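We use cookies to remember your settings and to see which pages get read. By continuing to browse you agree to this. Accept | Manage cookies

Gralamard: Frequently Asked Questions

This page collects the questions we get most often about the Gralamard paper and the code that goes with it. Last updated 25/09/2026.

What is Gralamard?

Gralamard is a training method for two-armed robots. It decides which simulated episodes a policy should see more of while it is being trained. The policy itself is ordinary: it takes camera views and joint positions and puts out joint targets for both arms. What we changed is the order and the weighting of the training data.

What problem were you trying to solve?

Two-armed policies trained on a mixed set of tasks tend to favor one arm. If most of the recorded episodes start with the right arm moving, the policy learns to start with the right arm, even when the object is on the left. It then reaches across the table, and the arms get in each other's way. Adding more data of the same kind did not help us much. The habit stayed.

How does the method work?

During training we stop at fixed points and run the current policy on a small set of held-out layouts. For each layout we record which arm moved first, which arm made contact first, and whether the task was finished. Layouts where the wrong arm moved first get a higher weight in the next round. Layouts that are already solved get a lower one, but never zero. We found that dropping them completely made the policy forget them within a few rounds.

What counts as the wrong arm?

We use a simple rule based on distance. If the target object starts closer to the left base, the left arm should go first, and the other way around. Objects near the middle of the table are left out of the rule and keep their normal weight. A better rule would look at the whole path to the goal. We tried one and it was slow to compute, so the paper uses distance only.

What do the tasks look like?

All of them take place on one tabletop with household and kitchen objects. A typical task is to put a piece of food into an open box, or to move something from one surface to another. The two arms are fixed on opposite sides of the table and each has a gripper with several fingers. Object positions, table textures and lighting change from episode to episode. 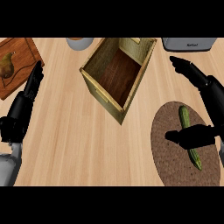 How many episodes did you train on?

The full set has 3,000 simulated episodes. After filtering out the ones where the physics went wrong or the demonstration ended early, 1,430 were left for the main experiments. The filter is strict, and a looser one would probably work too. We kept it strict so that a failure at test time could not be blamed on a bad demonstration.

What was the main result?

With the same policy and the same episodes, reweighting cut the number of wrong-arm starts on the held-out layouts by more than half. Task success also went up, but by less. Most of the gain came from layouts where the object was far to one side. For objects near the middle there was no clear difference, which fits with how the rule is set up.

Did it help on every task?

No. On tasks that need both arms at the same moment, such as lifting a tray, it made no difference we could measure. On one pouring task it did slightly worse than plain training. The per-task table is in the appendix, with the bad rows included.

What did you compare against?

We compared against 2 other approaches. One is uniform sampling, where every episode is equally likely to be picked. The other is Drundex, our own earlier method, which weights episodes by how large the training loss is. Drundex did better than uniform sampling on success rate but did almost nothing for the choice of arm. A high loss often just means a long or jerky demonstration.

Has this been tested on real robots?

Only in a small way. We ran a policy on the bench at Carside in April, on a short list of pick-and-place tasks. The choice of arm carried over well. Grasping did not carry over as well, and thin or slippery objects were dropped more often than in simulation. We don't report a real-world success rate in the paper, as there were too few runs to support one.

How long does training take?

A full run takes roughly 1,369 minutes on a single graphics card. The evaluation stops make up a good part of that time. You can stop less often, and the code has a setting for it, but the weights will then lag behind what the policy is doing.

Which simulator do I need?

The scenes are built for Matoušek, our in-house simulator, and the release includes the version we used. The reweighting code does not depend on it. If your simulator can load a layout, run a policy and report contacts, you can write a small adapter. There is a template for this in the adapters folder.

Can I use it with one arm, or with more than two?

With one arm there is no choice of arm to make, so the method has nothing to work on. More than two should be possible in principle. We haven't tried it, and the distance rule would need changes for arms mounted close together.

Do I have to retrain from scratch?

You can start from an existing checkpoint. In our tests a policy that already had a strong habit took longer to correct than a fresh one took to train, so a fresh run is usually the better choice.

Who do I contact about a bug or a result I can't reproduce?

Open an issue in the code repository first, and include your config file and the random seed. Questions about the paper can go to Boris Doležal, the corresponding author. Please check that your filter settings match the ones in the appendix before writing. Most of the mismatches reported so far came from there.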